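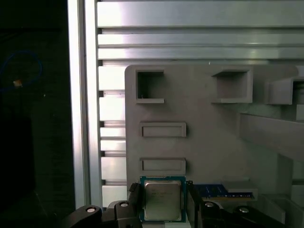 Figure 4.1 A computer processor, held at its left and right sides.

Chapter 4
The Offer, and What to Say Back

By this point in the book you have written a letter, survived a panel and sent a thank-you note that you rewrote too many times. Now the phone rings and a pleasant voice names a number. Most people say yes before the voice has finished. Then they hang up and start doing arithmetic.

Consider Aníbal Arboleda, who was offered a post in the shipping office at Relstead. The salary was fair. He accepted on the spot and learned later that the woman at the next desk, hired the same June, was paid $2280 a year more. She had no better degree and no secret. She had asked whether there was any room in the figure, and then kept quiet for what she remembers as a very long time.

Arboleda's second offer, from Jotgate, went differently. He thanked them, asked for it in writing and took two days to reply. He had a page of notes in front of him, of which he used one line. The pay stayed where it was - the budget was closed, they said, and perhaps it was - but he came away with 14 days of vacation in place of ten and a start date that let him finish out his lease.

This chapter deals with that short stretch between hearing an offer and signing it. We look first at the parts of an offer that can move, including hours, title, leave and moving costs. We then turn to the wording of a counteroffer, with a sample letter on page 36 that you are welcome to copy, provided you change the name.

Terms to know: base pay, counteroffer, start date, written offer, walk-away point

Before you read: Write down the lowest salary you would accept for a job you want. Put the paper somewhere safe. You will need it in Section 4.2, where many readers find they would like to revise it.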